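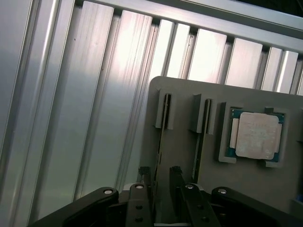

Anhang 1: Graue Platte mit Schlitzhalter, dahinter Aluminiumprofile

Ticket 1367 — Lagerabgleich bricht nach dem nächtlichen Import ab
Gemeldet von: Sofia Gouveia, Medeiros Ersatzteile
Bearbeitung: Sofia Cunha, Clirkia Support
Priorität: hoch
Status: gelöst, bleibt bis Ende Mai unter Beobachtung

Gouveia, 07:40
Guten Morgen. Seit dem letzten Update läuft unser Import aus der Ernetti-Warenwirtschaft nicht mehr bis zum Ende. Er startet um 02:00 wie immer, und dann bleibt er bei Zeile 409 stehen. Die Datei hat 1.367 Zeilen. Im Shop stehen deshalb alte Bestände, und zwei Kunden haben schon Artikel bestellt, die wir gar nicht mehr haben. Die Meldung im Protokoll lautet: „Feld Menge ungültig, Vorgang beendet“. Ich habe die Zeile 409 angeschaut und die Menge ist 6. Für mich sieht das gültig aus.

Cunha, 08:15
Guten Morgen, danke für die genaue Beschreibung. Bitte schicken Sie mir die Originaldatei, so wie sie vom Export kommt, und nicht eine Datei, die in der Tabellenkalkulation geöffnet und wieder gespeichert wurde. Beim Speichern können sich Trennzeichen und Kodierung ändern. Bitte schreiben Sie auch, ob der Abbruch beim manuellen Start an der gleichen Stelle kommt.

Gouveia, 08:50
Die Datei ist hochgeladen. Manuell gestartet, gleiche Stelle. Ich habe danach die Zeile 409 gelöscht und noch einmal gestartet, jetzt bricht er 197 Zeilen später ab. Auch dort ist die Menge ganz normal. Die Artikelbilder werden dagegen richtig übertragen.
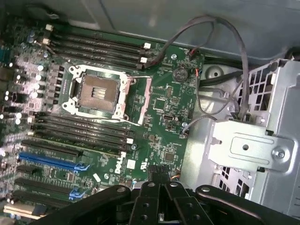
Anhang 2: Dell-Mainboard im Gehäuse, CPU-Sockel und Speichersteckplätze leer

Cunha, 10:05
Ich habe den Grund gefunden. In der Artikelbezeichnung der Zeile 409 steht ein Semikolon („Halter; grau“). Das Semikolon ist bei Ihnen auch das Trennzeichen. Früher hat der Export solche Texte in Anführungszeichen gesetzt, jetzt fehlen diese. Dadurch rutschen alle Felder um eine Stelle nach rechts, und im Feld Menge steht auf einmal das Wort „grau“. Die zweite Stelle hat das gleiche Problem.
Bitte prüfen Sie im Ernetti-Export unter Format die Einstellung „Textfelder einschließen“.

Gouveia, 10:30
Die Einstellung war aus. Wir haben sie sicher nicht geändert, vielleicht hat das Update sie zurückgesetzt. Ich habe sie eingeschaltet und die Datei neu erzeugt. Der Import ist jetzt bis zur letzten Zeile gelaufen. Eine Frage habe ich noch: Der Connector von Voltside liest dieselbe Datei. Kommt er mit den Anführungszeichen zurecht?

Cunha, 11:10
Ja, ab Version 6 werden sie erkannt. Bei älteren Versionen erscheinen sie im Artikelnamen — das ist nicht schön, aber die Bestände bleiben richtig. Die Nummer steht im Connector unter Info.

Gouveia, 11:25
Wir haben die 6. Vielen Dank für die schnelle Hilfe. Ich kontrolliere morgen früh noch den Lauf von 02:00 und schreibe Ihnen das Ergebnis.

Gouveia, 07:35
Der Lauf war vollständig, keine Fehler im Protokoll. Die beiden Bestellungen haben wir storniert.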